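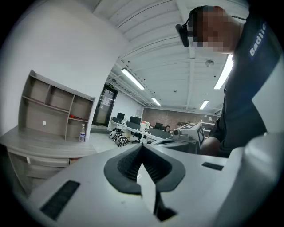
Projet de fin d'année - Le dialogue intérieur et la procrastination

Au départ, je voulais travailler sur la motivation en général. Mme Sydorenko m'a gentiment fait comprendre que c'était un sujet pour trois thèses, et je me suis rabattu sur une question plus petite : est-ce que la façon dont on se parle change le moment où on se met au travail ?

Avec Illia Stasiv et Hnat Didenko, on a monté un petit protocole tout simple. 40 étudiants de la résidence Karbridge ont tenu un carnet pendant 2 semaines. Chaque soir, ils notaient la phrase qu'ils s'étaient dite avant de commencer (ou de ne pas commencer !) une tâche pénible. On a récolté 638 phrases, et je peux vous dire que les lire toutes d'affilée, ça remue un peu.

On les a classées à la main. Les « il faut que » arrivent largement en tête, suivis des « je suis nul » et de leurs cousins. Hnat et moi n'étions pas toujours d'accord sur le classement - « allez, courage », c'est un encouragement ou un reproche ? - et c'est Illia qui tranchait.

Ce qui m'a le plus surpris, ce sont les phrases minuscules. Quand quelqu'un écrivait « j'ouvre juste le document », il notait le plus souvent s'y être mis dans le quart d'heure. Les grandes déclarations du genre « demain je change de vie » finissaient plutôt devant une série. J'en ai écrit pas mal moi-même, donc je ne juge personne !

Côté limites, il y en a plein. Tout repose sur ce que les gens ont bien voulu noter, on n'avait pas de groupe témoin, et la deuxième semaine tombait pendant les partiels, où tout le monde se parle mal. Si je reprends le projet en août, je demanderai aussi l'heure du coucher, parce que les carnets remplis à 1 h du matin sont franchement plus sombres que les autres.

Merci à Illia et Hnat, et à Mme Sydorenko pour ses relectures. Les carnets ont été rendus à leurs propriétaires.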